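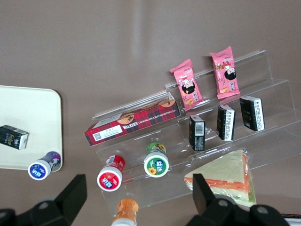
Snack counter automation at work, staffing effects

ElliMakela
Wednesday, 14:10
We moved the canteen snack counter at Castudham to an arm in June. Throughput is fine. The part I did not plan for is the attendant role. Serving has dropped to almost nothing and restocking has grown, as every item has to go back where the arm expects it. Has anyone rewritten the job description?

rengifo_n
Wednesday, 14:32
Yes. We split it into stocking and fault clearing. Log your stops first. We had 23 in the first month, mostly wrappers slipping.

H_Henao
Wednesday, 15:05
Disagree with splitting. One person should do both, or the stocker never learns which placements cause faults. Also settle who may reset after an emergency stop. Ours was left vague and shifts argued over it.
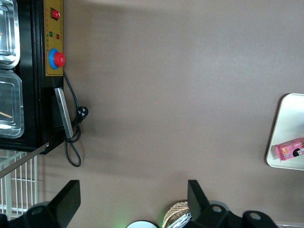
Rehema Okoth
Reset should sit with whoever is on the counter, provided they are trained and paid for it. Ours got the duty and no regrade.

rengifo_n
Wednesday, 16:21
Agreed on pay. Still not convinced on one role. At 100 items a shift it works, at 1249 a week it did not for us.

ElliMakela
Wednesday, 16:40
We are nearer the first figure. I will draft it as one role and raise the grade with HR.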